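3月13日 阴，后来下雨

又是六点不到就醒。趁水还没烧开先写几行，昨天没写，前天也没写，攒了一堆。 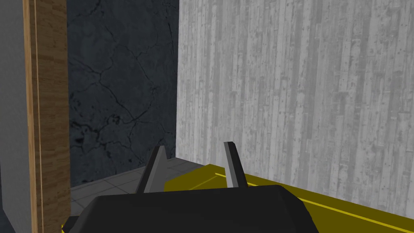

先说稿子。Zamside那边来信了，交稿还是定在6月，不能再拖，编辑口气客气，但是“不能”两个字打了两遍。菜谱书，南印度家常菜，Kavitha Venkataraman写的，我译。昨晚译到第100页，卡在酸豆汤那一节，一个词查了两小时。她管那个步骤叫“让它叹一口气”。什么叫叹一口气。扁豆叹气？锅叹气？

水开了。回来。

茶泡得太浓，算了。

叹气这个事。我先译成“小火焖片刻”，觉得对不起作者。改成“让锅里静一静”，又像作文。韩春华看了说就写叹气，读者又不傻。她在电话里一边剥蒜一边讲的，剥得很响。她说你译的是人家奶奶讲话，奶奶讲话哪有“片刻”。有道理。但是编辑上回已经把我的“胖一点的茄子”改成了“较粗的茄子”，我怕叹气也活不过一校。先留着，旁边打个问号。问号现在满篇都是，像撒了胡椒。

写信问了Kavitha本人。她回得倒快，说那是她外婆的说法，关火，盖上盖，人走开，等听见盖子轻轻响一下。所以是锅盖在叹气！那就好办了。“关火加盖，等它叹一口气。”就这样，不改了。

她顺便又寄来一页补充，讲Lokuvel的集市，要我放在第三章前面。Lokuvel是她外婆住的镇子，书里到处都是，我译了三个多月，闭着眼都能从汽车站走到卖椰子的那条巷。卖椰子的旁边是补锅的，补锅的旁边是Poojary，一间小饭铺，只做早饭和下午茶，墙是绿的。外婆嫌他们家的米豆蒸糕太酸，嫌了四十年，每个星期还是去吃。这一段我最喜欢，译得也最顺，一个晚上就完了，第二天看居然不用大改。别的段落就没有这种好事。

早饭。剩饭炒了个蛋。忘了放盐。

上午做试菜。说好的，每道菜译完都要自己做一遍，不然步骤哪里不通根本看不出来。今天轮到罗望子饭和一个椰子酸辣酱。罗望子泡水，书上说泡“到它肯松手”，又来了，又是外婆。我泡了半个钟头，捏一捏，籽还是咬着肉不放，再泡，换了热水，才松。所以译文里加了“用热水”三个字，要跟作者说一声，不能偷偷加。

芝麻炒过了头。颜色一变我还在那儿翻词典，闻见味道已经晚了。重来。第二锅看着它，一步没走开，好的。磨粉用的是Stumix，前年买的那个搅拌机，盖子要按着，手一松就停，按得手腕酸。干辣椒下去以后整个厨房呛得没法待，开了窗，楼道里有人咳嗽，大概是五楼的。不好意思。下次早点开窗。

拌饭的时候米有点烂。书里说饭要摊开放凉，每一粒“各过各的”。我没摊，急，直接拌，结果一大家子抱在一起。味道倒对，酸，后面跟着一点甜，再后面是辣。站着吃了一碗。又一碗。剩下的装盒，给春华留着，她说下午来取，后来下雨没来。

椰子酱那边，鲜椰肉买不到，用的冷冻椰蓉，化了以后水多，酱稀得像汤。书里用的是现刨的。这个要加译注吗？编辑不爱译注，说菜谱底下一堆小字没人看。可是读者十个有九个手边没有整只椰子。我想加一句：用冷冻椰蓉的话先挤水。一句话，不占地方。先加上，让他删。

记一下今天发现的问题，不然明天又忘：

芥末籽，前面译“芥菜籽”，后面译“芥末籽”，要统一。
“一把”到底多大，作者手小还是手大，问。
第二章那个“铁锅”，后面又成了“平锅”，原文同一个词。
咖喱叶不要写成“咖哩叶”，两种写法我都用了，丢人。
阿魏。怎么讲这个味道。“气味强烈”太客气了。

阿魏这个东西，小小一罐，拧三层袋子还是跑味。上礼拜打开过一次，衣柜里的毛衣都有份。下到热油里却变了，像炒熟的葱蒜，很温和。Kavitha写它是“家里那个脾气坏但做饭好吃的舅舅”，我一个字没动。

中午算了账。食材的钱出版社给报，但要留小票，小票我塞得到处都是，大衣口袋里，词典里夹着，冰箱顶上还有一张沾了油，字都透了。一张一张贴好，加起来2,993元。吓一跳。有一部分是那罐番红花，用了几根，剩下的舍不得扔也用不完。还有铜锅。铜锅不该报的，那是我自己想要。拿出来，又放回去，又拿出来。最后没报。填表填错一行，重打印，打印机没墨，字是浅灰的，凑合寄了。

邮局排队很久。前面一位老太太寄一箱咸菜，柜台问里面是什么，她说是菜，问什么菜，她说好吃的菜。我想起外婆。要是Lokuvel有邮局，外婆寄东西一定也是这个样子。书里有一段就是她给在外地读书的女儿寄柠檬渍菜，瓶子用旧纱丽裹了一层又一层，到的时候瓶子没破，纱丽全染黄了，女儿把那块布留了很多年，后来裁成枕套。写得很平，一句感叹都没有。我译的时候倒在那里停了好一阵，倒了杯水喝。

回来路上开始下雨，没带伞，菜也没买成。鞋湿了。袜子也是。

下午接着译。第四章，发酵。米和去皮黑豆分开泡，分开磨，合在一起用手拌。书里坚持要用手，说手上有“脾气”，面糊认得。森川和枝译过一本讲米糠渍的书，我记得里面也有类似的话，翻她送我的那本找了半天，找到了，她写的是“每家的手有每家的味道”。写信告诉她，她回了一句，说她那句当年被编辑删过，二校的时候自己又偷偷加回去的。还有这种办法！记下来。

和枝还问我做不做得出蒸糕。做不出。冬天屋里冷，面糊不肯起，我试过放暖气边上，放烤箱里开灯，放被窝里——真的放过，半夜翻身踢到盆，还好盖着。第一次一点没发，蒸出来像橡皮，切都切不动。后来一次发过了，早上起来面糊爬出盆，顺着桌腿往下走，酸味冲鼻子，擦地擦到九点。中间那个刚刚好的状态，书里说看泡，泡要密，像“早上河边的沙”。我没见过Lokuvel的河。我们这边的河，沙子上没有泡。

昨晚又泡了一份，今天上午磨好了，现在在灶台上，盆外面包了两条毛巾。写到这里去看了一眼。没动静。

再等。

电话。Geetha Gounder，那位给全书审食材名字的老师，泰米尔语的词都靠她。讲了好久，我拿铅笔记，记得乱七八糟。她说我把两种豆子搞混了，第二章从头到尾。从头到尾！一种是去皮劈开的，一种是整粒带皮的，煮的时间差很多，照我译的去煮，读者会得到一锅石子。脸都热了。她人好，说这个错很多人犯，连她侄女婿都分不清，他还是开粮店的。我说谢谢谢谢，挂了电话把第二章全部搜了一遍，一处一处改，改到眼睛花。改完又怕改过头，把本来对的也改错了，再从头看一遍。果然有一处。

她还纠正了一个发音。镇上那条河的名字，我音译的那几个字念出来像骂人。换了。换的这个好听多了，就是笔画多。

Geetha老师提到Krishnamoorthy Gowda，说他以前写过一篇小文章，讲南边各个镇子早饭铺子的兴衰，里面提过Poojary换过一次老板，墙刷过一次蓝的，客人不肯进来，又刷回绿的。想看。她答应找出来寄我。要是真有这回事，Kavitha那句“墙从来就是绿的”是不是要注一下？不注。那是外婆眼里的墙，外婆说从来就是绿的，就从来是绿的。不过还是要跟Kavitha提一句，她多半会笑。

傍晚，面糊还是没动静。加了一条毛巾。

翻了翻前面译的序，看不下去。太紧了，句子都端着，像穿了新鞋。那是刚开始译的时候，还不熟，每个字都要讲道理。现在想整个重来一遍，又没时间。序一共就7页，挤两个晚上应该行。可是两个晚上从哪里来。第五章还没碰，讲节日甜食，全是糖浆的火候，一线、两线、软球、硬球，中文怎么讲才不像化学课。我妈做糖葫芦讲“能拉丝”，拉丝就拉丝，用我妈的。问她硬球怎么讲，她说咬着嘎嘣响就是了，你问那么细干什么。

也对。可是写在书上总不能“嘎嘣”。能不能？

先写着。让编辑删。今天第几次说这句话了。

晚饭，面条，卧了一个蛋，把那个稀椰子酱倒进去当汤，居然好吃！稀得正好。要不要写信告诉作者，外婆的椰子酱被我拿来下了挂面。有点不敢。吃完又觉得可以写，她这个人爱听这些，上次我说用豆瓣炒了秋葵，她追着问豆瓣是什么，我拍了罐子给她看，她后来自己买到一罐，咸得跳起来，她是整勺吃的。

对了，春华晚上又来电话，说明天来拿饭，问我要不要一起去看她姐姐新租的铺面，她姐想卖早点，豆浆油条之外想添点别的，问蒸糕行不行。我说我连一只都没蒸成过。她说那就先别提。又说她姐姐为了墙刷什么颜色跟姐夫吵了一架，我说绿的，脱口就出来了。她说为什么，我讲了Poojary，讲了好久，她电话那头一直嗯嗯，后来说姐夫讨厌绿色。

名字也没取好。想了一串，都跟“早”字有关，早安早晨早早早，她姐嫌俗。

洗碗。铜锅要用柠檬和盐擦，擦出来亮得很，擦完舍不得放回柜子，搁在窗台上了。雨小了。楼下谁家的车叫了一阵，停了。

十点又改了两页。把“叹一口气”那段从头念出声，念到第二遍觉得顺。问号擦掉一个。还有一个地方，她写外婆尝咸淡，从来不用勺，滴在手心里舔，我译成“滴在掌心尝”，“舔”字不敢用，怕不雅。现在改回“舔”。外婆就是舔的。

明天要做的：
去皮黑豆再买一袋
给Geetha老师回信，豆子名单附上
第四章收尾
墨盒
问Kavitha一把是多大一把，让她拿米量一下
伞，伞放门口
跟编辑说热水那三个字，还有椰蓉

刚才又去掀毛巾看了。边上有泡了，很小，靠盆沿一圈，中间还平着。不敢动它，把毛巾盖回去。闹钟定得早一点，六点，不，五点半。困了，字越写越歪，睡。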